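The red aluminium bottle, six weeks on
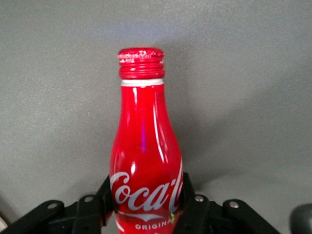 The bottle, cap on. The logo wraps round further than you'd expect.

I should say at the start that I don't much care for cola. I bought this at the Florberg flea market one Monday, from a man with a crate of drinks memorabilia and firm views on all of it, and I paid 5 pounds, which my flatmate Hwa-young Ok regards as a scandal. She has a point. You can get a perfectly good water bottle for that, and it won't have an advert on it.

Still, it's a handsome thing. The shape is the old curvy one, narrow at the neck and filling out as it goes down, and the red is so glossy that it picks up every light in the room. On a shelf by a window it looks like a sports car. The white script is as bold as you'd hope, and you can't read all of it from one side, so people tend to turn the bottle round in their hands before they put it back.

The cap is red too, a screw one with ridges round it. Mine has some pale speckling on the top edge. I took this for wear and tried to haggle. The man told me it might have been made like that and didn't budge a penny. I've looked at it a good many times since and couldn't swear either way. There is also a patch of very small print up on the shoulder, dark red on red, for the benefit of owls.

How is it to live with? Mostly fine. It is light, and it doesn't mind being dropped, which I have now tested on kitchen lino and on the steps at Marwat Road. It does show fingerprints. A dry cloth sorts them out for an hour or so, then somebody picks it up again.

I've used it as a vase twice. One tulip looks very smart. Two look like an argument. Filling it from the tap is slow work with a neck that size, and getting a brush down there is slower, so I've given up on the idea of drinking from it. My friend Seo-ah Cheon keeps hers full of coppers and can't get them out.

For comparison I also have a Murex steel flask, dull grey, dented, and better at every job a bottle might be asked to do. It keeps tea hot through a morning in the Virneck allotments. No visitor has ever asked me about it.

There are plenty of people who collect these seriously. The forum I joined has more than 4000 members and a thread, 518 replies long when I last looked, on whether you should ever open one. I read as far as page 2 and went to bed.

Good: the colour, the shape, the weight.
Less good: the fingerprints, the narrow neck, the price if you live with Hwa-young.

Four stars. It would be three if I had to wash it more often.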